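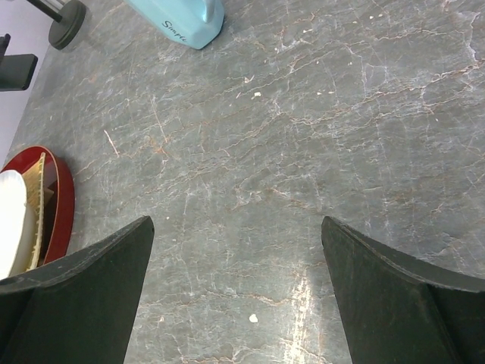

The gray marble-pattern counter, Ferkden workshop.

November, morning

Paste again. The last jar went thin and sour before the Noruvgate ledgers were half done, so I am going back to the old wheat starch recipe and writing it down properly this time. The notes in the green folder disagree with each other on soaking and I don't trust either version.

Starch is from Frerichs, new sack. It is finer than the old sack and clumps when the water goes in fast. Weighed out 100 g. Covered with cold water and left to soak while I took the old spine linings off the first ledger. The linings were animal glue over newsprint, brittle at the head and still well stuck at the tail. Poultice under a strip of polyester, then lifted with the bone folder. Two of the sewing supports are broken at the front joint. The sewing itself is sound and I am leaving it alone.

Cooked the starch on low, stirring the whole time. It turned from milky to gray and glassy later than I expected – 23 minutes by the wall clock. Kept it on a little past that point, until it pulled away from the side of the pan. Stood the pan in cold water to cool, then covered it.

Noon

Sieved the paste through the horsehair sieve four times. After the second pass it still had grains in it. After the fourth it was smooth and held a peak on the brush. Thinned part of it with water to about the feel of heavy cream for the tissue repairs, and kept the rest stiff for the spines.

Test strips on scrap ledger paper:
Stiff paste, Nirex medium tissue: good hold, slight cockle along one edge.
Thin paste, Nirex medium tissue: good hold, flat.
Thin paste, Nirex light tissue: the tissue stretched under the brush and tore at the corner. Needs the paste put on through a backing sheet.
Old jar, medium tissue: peeled off with a fingernail. Threw the jar out.

All strips dried between blotters under the small press. Changed the blotters once. The ones from the lower drawer have foxing on them and should not be used against anything but scrap.

Afternoon

Started the page repairs in ledger one. Most of the damage is at the fore edge, where the pages were turned with damp hands for years, and there is an old tape repair near the index that has gone brown and oozed. Left the tape alone. It needs solvent, and the hood is booked until the end of the month.

Did five leaves, all tears running in from the fore edge. Feathered the tissue with a wet brush and a ruler. The iron gall lines are a worry on leaf three – the ink has a brown halo, so I used as little moisture as I could and dried it under weight straight away. Checked it before closing up and there was no new movement in the halo that I could see through the loupe.

For whoever picks this up: thin paste is in the small covered dish, stiff paste in the large one, both in the fridge on the left. Don't add thymol. Throw out anything that smells. The light tissue is nearly gone and the reorder form is clipped inside the cupboard door.

Still to do: new supports for ledger one, spine lining, and ask Noruvgate if they want the loose receipts kept in place or foldered separately.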